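Vikville's Hagedorn shop puts "no tools" stools to the test

VIKVILLE, October. Furniture makers like to say a stool goes together in minutes and comes apart just as fast. Hagedorn, the Vikville housewares shop, has its doubts. It will take apart and rebuild 23 plastic stools from Flosis and other labels, up to six times each, before stocking any of them. Leg sockets get the closest look. A box that promises "no tools" proves very little, the shop says. Results will be posted in store, including the bad ones.
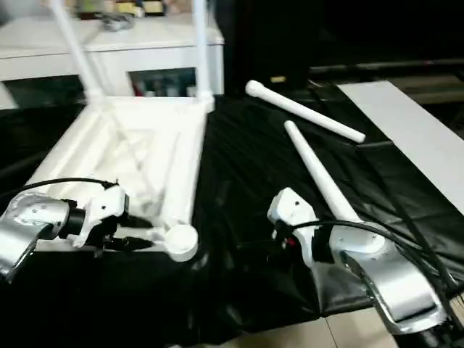

White plastic stool, upside down, with two legs on and two off.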